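Notebook, Thursday, September
Listening test for the Barnar recordings, second round 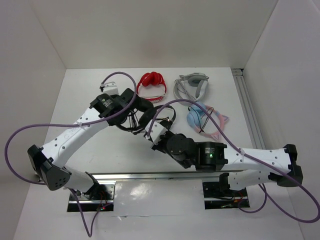 Headphones on the table, the red pair and the grey and white pair at the back.

Started at 9:40. The question is still the same: can a listener hear the hum in the Barnar tapes, or do we only see it in the spectrum? Chia-hao Ho prepared the clips from the Drasness transfer, the level is matched by ear and then by meter. I asked him to keep the names of the clips hidden from me, so I am also a listener today.

Clip 11 is the difficult one. The voice is low and the hum sits very near to it. In the first round I wrote "no hum" and I was quite sure. Today I heard it after the second sentence, where the speaker takes a breath. Maybe I have learned where to listen, and this is not good for the test. Next time the order must be changed for each person.

Ho tried the notch filter with the settings from Karabulut's old sheet. It takes the hum away but the word endings become dull, especially "s" and "t". With a narrower notch the dullness is less, but I hear a small ringing after the door closes in clip 11. He does not hear it. We did not agree and left both versions in the folder Dirkia.

File 322 has a click at the start which is not on the tape. I think it comes from the transfer. Needs a check with the original before we cut anything.

After two hours my ears were tired and I stopped trusting my answers. Last answers before lunch are marked with a question mark in the table.

To do:
- new random order, one for each listener
- ask Karabulut which mains frequency he assumed
- play the start of tape 322 again
- write down the playback level, I forgot it again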